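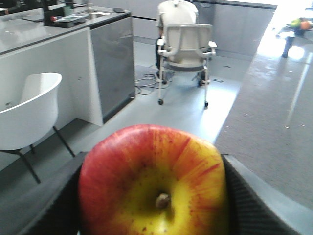 Reviewed by Sem Verbruggen
Furniture and Fittings / Shared Kitchens / February

Bunier Horkden counter with end cabinet, and Jovby shell chair

The Horkden is a long counter unit sold by Bunier for offices and small labs that want a coffee point without building a kitchen. Ours has the glossy light-gray top, a smooth white front panel, the recessed sink and the gray metallic cabinet panel at the right end. It was ordered together with a set of Jovby chairs, reviewed separately at the bottom of this page. The counter was bought at the normal price and has been in daily use for 17 months.

Assembly

The unit ships flat except for the sink section, which arrives as one piece and needs two people and a clear doorway. Instructions are drawings only. They are accurate, but the sheet for the end cabinet is packed inside the cabinet carton and the sheet for the counter refers to it at an early step, so all cartons should be opened before anything is fastened. Bhupendra Sisodia and I put the unit together in one afternoon, excluding the plumbing, which went to a plumber.

Fasteners are cam locks for the panels and machine screws for the frame. All the holes lined up. One cam lock in the front panel would not hold and was replaced from the spares bag. The leveling feet have a usable range and can be turned with a flat wrench from the front. At the back they can only be reached before the counter is pushed against the wall, and the drawings don't mention this. We had to pull the unit out again to correct a slope toward the sink end.

Top surface

The finish is hard and easy to wipe. It is also glossy enough to show overhead lights, and fingerprints are noticeable from a low angle. A damp microfiber cloth followed by a dry one leaves no streaks. Spray cleaner used alone does.

For stains I left coffee, black tea, cut apple and a ring of dish soap on the surface overnight. Coffee and soap came off with water. The tea left a pale outline that went away with baking soda paste. Apple juice dried to a tacky film that needed warm water and left no mark. A permanent marker line was removed with rubbing alcohol; Bunier's care sheet allows this as long as it is not left to soak.

Scratch resistance is average. Ceramic mugs with unglazed feet leave fine marks if they are dragged, and the strip beside the sink has the most of them. They are visible only with light from the side. Use a board for cutting.

Hot items are the main restriction. The care sheet asks for a trivet under anything straight off a burner or out of an oven. We have only had cups and a kettle base on it, with no discoloration.

Sink and edges

The basin is set into the top, and the joint between the two is sealed at the factory. That joint is the best part of the product. It has stayed clean, it has not opened up, and there is no raised lip to catch crumbs. The basin itself is small. A dinner plate can be rinsed in it but not soaked, and a sheet pan has to be washed in halves.

There is no drainer area. Water from wet cups runs along the top in whichever direction the leveling feet allow, so the leveling step matters more than the instructions suggest. A folded towel handles a few cups. For more than that, buy a rack with its own tray and accept the loss of counter length.

The edges are square with a slight softening at the corners. They are comfortable to lean on. The seam where the counter meets the end cabinet collects dust and needs a brush every few weeks.

Storage on the counter

The unit has no back rail and no built-in organizer. Pens, mail, tea bags and phones end up wherever there is room, generally near the back or on the right corner. A tray with compartments solves most of it. Ours holds papers and small objects and gets sorted when it no longer closes up against the wall. If several people share the counter, put the tray at the end away from the sink; paper left near the basin gets splashed.

End cabinet

The metallic panel at the end is reflective and stops a little above the floor, which makes mopping easier and lets things roll under. A flat broom fits. It dents less readily than I expected, although a vacuum cleaner head has knocked it regularly. Smears show on it more than anywhere else on the unit. Wipe with the grain of the reflection, top to bottom, and dry it immediately.

Cairns cabinet, for comparison

Several readers have asked how the Horkden finish compares with the darker storage furniture sold under the Cairns name. The differences are mostly in upkeep. Dark gray fronts with a soft sheen hide smears that a reflective panel shows, and they show dust that a light one hides.
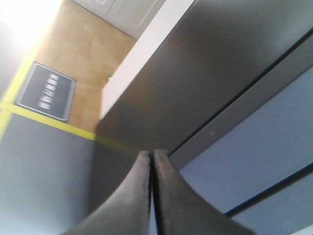 Seams are the other point. Any piece built from large flat panels has long dark gaps between them, and the eye goes to the gap that is not parallel to the others. On both makes the fronts can be adjusted with a screwdriver. The Cairns adjusters move in two directions and stay where they are put. Bunier's move in one, and the upper one on our unit has had to be reset twice. Neither maker gives a torque value. Tighten until the panel stops moving and no further.

White side panels next to dark fronts, a common combination in this price range, need more frequent cleaning at hand height. I would budget for a pot of touch-up paint, as chips on white edges are plainly visible from across a room.

Jovby shell chair

The chair is a white molded shell with a rounded, bucket-like seat and back on thin black legs. Weight is low enough to lift with one hand. The seat is comfortable for a coffee or a short meeting and too upright for an afternoon of work. The shell flexes slightly at the back when leaned on, without noise.

The legs come with small glides pressed into the ends. Two fell off in the first year, and replacements cost $2 each from Jovby. A drop of contact adhesive keeps them in. Blue dye from jeans transfers to the seat and comes off with dish soap if treated the same day. Left longer, it takes a melamine sponge, and the sponge dulls the finish.

Price and support

The counter with sink and end cabinet came to over $660 before plumbing. The plumber charged $367, including a new shutoff valve that the old pipework needed in any case. Spare cam locks and feet can be ordered by part number. Bunier answered a question about the missing rear-foot step within a week and sent a revised drawing that still shows the feet from the front only.

Rating

Counter top and sink: good. End cabinet: acceptable, with regular wiping. Assembly documents: poor at the leveling step, fine elsewhere. Chair: good for short sitting. Anyone who expects to wash more than cups should look for a unit with a larger basin before considering the rest.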